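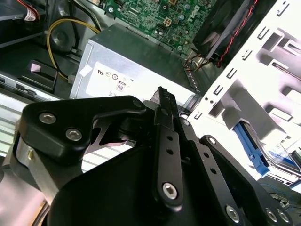

Every November the ads come back telling us our old desktops are finished, and every November I get letters asking if it's true. Mostly I doubt it.

The latest is a "tune-up plan" from Virkent. You pay $100 up front, and they promise a machine that feels new. I read the terms twice. What you get is a cleanup program, a phone line and a coupon toward a new computer. A cleanup program can free up some disk space. It can't make a tired hard drive spin any faster, and the ad never says which of the two you need.

Sawatzky has a longer version, $200 for 3 years, with "priority care." Priority over whom? I asked by email and got the brochure back.

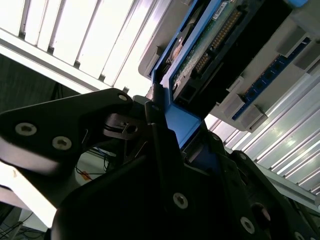 If a desktop is slow, look first at what starts up with it. Turn off whatever you don't use. Then find out if it still has a spinning drive, and get a price on a solid-state one from a local shop before you sign up for anything monthly. Back up your files before any of this.

Some machines really are past it, and a shop that says so may be right. Ask them to show you why. If the answer is a coupon, try another shop.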